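29 July 2019
Ginimstead garden, propagation notebook

Checked the tulip bulbs in the lower store. 82 crates lifted and cleaned so far, 7 still to do from the beds by the lake. Two of the lake crates have grey mould on the outer skins. Set them apart on the bottom rack and opened the vent.

Ruoxi finished the rhododendron cuttings under mist. 100 went in on the first bench, bark and perlite, no feed. The second bench has 90, same mix but with the hormone powder. Labels are in pencil because the ink ones from last year washed off. Do not move trays between benches, even to tidy up.

Mist timer is still sticking. It ran long again overnight and the far end of bench two was sodden. Turned it down one notch. If it does the same tomorrow, switch to hand watering until Faraji has had a look at the valve.

Faraji Rugemalira wants the bed plan redrawn before the bulb order goes to Stundska. Last year's plan has the old path in it, and the long border comes out too wide. He is measuring it again from the yew to the gate.

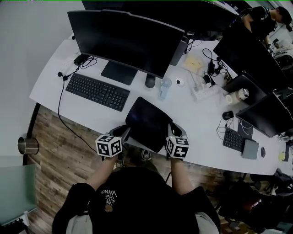 Order deadline is in August, so the plan comes first and the labels for the arboretum walk can wait. Ask Stundska whether they can split the delivery, as we have no room for it all at once.

Ruoxi Feng also asked about the lime near the pond. Leaves browning on the south side only. Soil dry a spade deep. Gave it a slow soak this afternoon, will look again after the weekend.

To get: fleece, canes, a new washer for the standpipe.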